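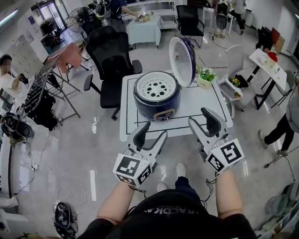 Reading time: 11 minutes (2,894 words in the full chapter)

Chapter 4
The Rice Cooker and Its Lid

There can't be many things in an ordinary kitchen that get used as often, and looked at as little, as the lid of a rice cooker. We press the button, we lift the lid, we scoop out the rice, and down it goes again until tomorrow. In the last chapter you spent a good deal of time with saucepans and their simple loose lids, and I hope you've still got your notes from that, as we shall lean on them more than once. Now we come to a lid that is joined to its pot, and I must admit it's my favourite subject in the whole book!

Take the dark navy cooker at the head of this chapter, standing on a white table with its lid flipped right back. The underside of the lid is white and has a round perforated plate on it, and it's this part, the side that faces the food, that we shall be thinking about for most of the next few sections. From the outside a cooker tells you very little. Closed, it could almost be a bread bin. Open it up and you start to see how much thought has gone into dealing with one simple thing — steam.

You'll remember that water turning to steam takes up a great deal more room than it did before. In an open pan it simply wanders off into the kitchen and mists up the window. In a covered cooker it has to be managed. Some of it we want to keep, so that the top of the rice cooks as well as the bottom, and some of it we want to let go, so that the pot doesn't bubble over and leave a starchy puddle on the worktop (I've mopped up plenty of those). The holes in a lid plate, the vent above it and the seal round the rim all have a share in this, and in section 4.2 we'll take them one at a time.

Before that, a few words about where the cooker stands. Students are often surprised that I begin here, but a lid that swings upward needs space above and behind it, and hot steam rises straight into whatever happens to be overhead. A cooker pushed under a wall cupboard will, over the months, lift the varnish and swell the wood. A small table out in the open room suits it far better. If you like to keep a plant beside your cooker, as plenty of people do, leave enough of a gap that the leaves aren't sitting in the steam every evening.

What you will need for this chapter

A rice cooker of any make, unplugged and quite cool. Our practical sheets were written using the Stetus and the Hondirel, and the drawings in section 4.3 follow the Stetus, so if yours opens differently don't worry, simply find the matching part. You'll also want a soft cloth, a bowl of warm soapy water, a measuring cup and a pencil.

What you will learn

By the end you should be able to name the main parts of a hinged lid, explain the path steam takes from the rice to the room, clean a removable plate and put it back the right way round, and say why the lid should stay shut for a while after the cooking has finished. That last one causes more arguments at home than all the others together.

Warm-up task

With the cooker unplugged, open and close the lid slowly a few times. Listen for the catch. Does the lid stay up by itself, or does it need a hand? Wipe the underside with a dry cloth and look at what comes off. Write down two or three sentences in your notebook, and keep them, as you'll come back to them in exercise 19.

4.1 Where the water goes

Let's begin with the measuring cup. Fill it to the line, tip it into the inner pot and look at how little of the pot it fills. All of that water has to end up somewhere, and most of it will go into the rice. The rest goes upward, and we'll follow it there.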